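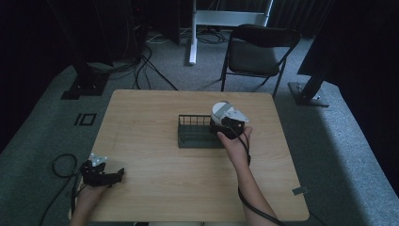
Revisión de la celda Tamihana — pinzas de mano, mesa y cableado
Hoja de comprobación previa al turno, con comentarios. Versión de agosto.

Se rellena entera antes de encender nada. Las casillas marcadas de memoria desde la máquina de café se reconocen enseguida por la letra.

1. Mesa
1.1 Fijación: la mesa no se mueve al apoyar los dos antebrazos. CONFORME.
1.2 Cantos y esquinas sin astillas. CONFORME.
1.3 Superficie limpia, sin restos de cinta ni de adhesivo. CONFORME CON OBSERVACIÓN.
Comentario: arriba, junto al borde, hay unas rayitas muy tenues, como de lápiz, que acaban en un puntito. No estorban. Se ruega no borrarlas con disolvente; la última vez que alguien fue meticuloso con un tablero hubo que cambiar el tablero.
1.4 Pasacables de la esquina: aro asentado, sin holgura. CONFORME.

2. Pinzas (izquierda y derecha)
2.1 Apertura completa sin tirones, 3 ciclos por pinza. CONFORME.
2.2 Cierre simétrico: los dos dedos llegan al centro a la vez. Izquierda CONFORME. Derecha CONFORME tras ajuste.
Comentario: la derecha cerraba con un dedo perezoso. Se aflojó el tornillo de la guía, se centró y se volvió a apretar. La hoja anterior decía «va bien si se le da un golpecito». El golpecito no figura en el procedimiento de Ultar y tampoco va a figurar en este.
2.3 Caras interiores de los dedos: sin grietas ni bordes levantados. Se aceptan roces superficiales.
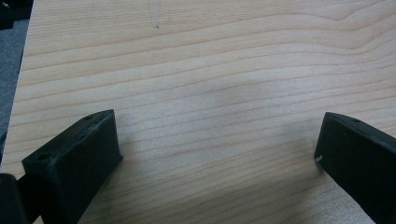 El criterio para los roces es pasar la uña: si engancha, se cambia el dedo; si no engancha, se anota y se sigue. El polvo se quita con paño seco. Lo de soplar queda desaconsejado desde que hubo que limpiar también la óptica.
2.4 Tornillos de los dedos: marca de pintura alineada. CONFORME.
2.5 Placas blancas de montaje: sin juego al moverlas con dos dedos. CONFORME.
2.6 Lectura de apertura a cero con los dedos cerrados. CONFORME en la segunda lectura. La primera se hizo con una pelusa dentro, y la pinza tenía razón.

3. Cables
3.1 Cubierta sin cortes ni aplastamientos en todo el recorrido. CONFORME.
3.2 Bucle de holgura suficiente para llegar al extremo opuesto de la mesa sin tensar. CONFORME.
3.3 Ningún cable cruza la zona donde se ponen los pies. NO CONFORME.
Comentario: detrás de la mesa sigue el nudo de siempre. Está pedida canaleta a Elex — 3 tramos — y consta como «en preparación» desde hace 21 días. Entretanto, el acceso es solo por delante y el que quiera pasar por detrás que dé la vuelta.
3.4 Conectores a fondo, con clic audible. CONFORME. Si no se oye el clic, se repite; subir el volumen de la radio no cuenta como verificación.

4. Soportes y entorno
4.1 Bases de los soportes apoyadas por completo en el suelo. CONFORME.
4.2 Marcas de cinta en la moqueta legibles y sin levantar. CONFORME.
4.3 Cortinas fuera del alcance de cualquier soporte. CONFORME.

5. Prueba funcional

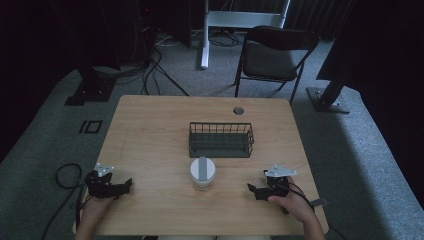 La prueba de agarre se hace siempre con el mismo juego de piezas y en el mismo orden: primero la derecha, luego la izquierda, y al final un traspaso de una a otra. Posición de partida: las dos pinzas enfrentadas, con las mandíbulas hacia el centro, el vaso blanco de pie entre ellas y la cesta de alambre detrás, con el lado largo paralelo al borde de la mesa. El vaso se toma por el cuerpo. Hay quien prefiere la tira gris de arriba porque parece un asa; si la pinza necesita un asa para aprobar, mejor que no apruebe.
5.1 Agarre y suelta dentro de la cesta, mano derecha. CONFORME.
5.2 Lo mismo, mano izquierda. CONFORME.
5.3 Traspaso en el aire sin giro de la pieza. CONFORME al segundo intento. El primero se atribuye al operador, que firma esta hoja y no desea extenderse.
5.4 Registro de ambas pinzas sin huecos durante 40 segundos. CONFORME.

Resultado: APTA CON RESTRICCIÓN (punto 3.3).
Pendiente: canaleta de Elex; juego de dedos de repuesto, pedido a Tradard; devolver la llave Allen corta, que alguien tiene en un bolsillo.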